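味噌を仕込みそこねた冬のこと

気がつけば一月も終わりで、今年もまだ味噌を仕込んでいません。毎年「寒いうちに!」と言いながら大豆だけは早々に買ってしまい、台所の隅に袋を置いたまま、なんとなく横目で見て暮らしています。

うちの味噌は、もともと祖母のやり方です。大豆を一晩水につけて、朝からことこと煮て、指でつぶれるくらいになったら熱いうちにつぶす。塩と麹は先に混ぜておく。書くとこれだけなんですが、やり始めると丸一日つぶれるんですよね。腕もだるいし、窓は曇るし、髪の毛まで豆の匂いになります(嫌いじゃないです、あの匂い)。

去年は大豆を900グラム煮ました。初めてのときに欲張って倍くらい煮てしまい、つぶしてもつぶしても終わらなくて、最後のほうは豆の形がだいぶ残ったまま樽に入れたんです。それはそれで、お椀の底にころっと豆が出てきて楽しかったんですけど、もうやりません。

つぶす道具は毎年迷います。すりこぎ、マッシャー、厚手の袋に入れて足で踏む、ひと通りやりました。いちばん早いのは足。ただし袋が破れたときの悲しさといったらなくて、あれ以来ずっと二重にしています。友人のホネリンさん(Honeylyn Abella さん、料理教室でとなりの席になってからの付き合いです)は空き瓶の底でとんとんつぶす派で、音がいいからと言って譲りません。
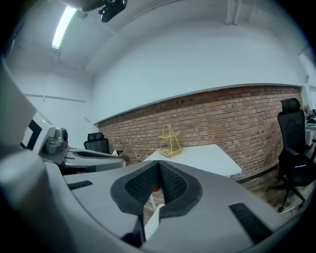

それで麹なんですが、今年は米麹と麦麹を半々にしてみようと思っています。麦だけで作った年は、香ばしくて豚汁にはとてもよかったのに、わかめと豆腐のお味噌汁だとちょっと主張が強くて。半々ならちょうどいいところに落ち着くんじゃないかなあ。麹屋さんに電話したら、生麹は予約がいっぱいで、受け取りは来月になるそうです。乾燥麹なら今すぐでも、と言われたけれど、ここまで遅れたらもう一緒なので生を頼みました。代金は送料込みで4000円。思ったより高くて、電話口で一瞬だまってしまいました。

塩は控えめにしたい気持ちもあるのですが、前に一度減らしたら夏に表面がすごいことになったので、そこは素直に祖母の分量に戻しました。メモには「塩はけちるな」と大きく書いてあります。祖母の字です。重しの欄は水がにじんで読めなくて、毎年自分で適当に決めています。

そうそう、スリランカ料理を教えてくれるディラニさんに去年の味噌を200グラムおすそわけしたら、豆のカレーに溶かして食べたそうなんです。ココナッツミルクと味噌。ええっと思ったんですが、真似してみたら、これがほんとうにおいしい! 辛さの角が取れて、ごはんがいくらでも入ります。うちの子は二回おかわりしました。味噌は最後に火を弱めてから、小さじ一杯ずつ味を見ながら入れるのがいいみたいです。

樽に残っている去年の味噌は、あとひと月もつかどうか。新しいのが食べられるのは早くても秋なので、そのあいだはしばらく買った味噌でしのぐことになりそうです。それもまあ、いろいろ試せるからいいかな。赤だしの気分だったり、白味噌の気分だったり。白味噌を買ったら、まずは里芋と煮るつもりです。

麹が届いたらすぐ動けるように、今日は樽を洗って、焼酎で拭いて干しておきました。おすすめのつぶし方がある方、コメント欄で教えてください。足以外で。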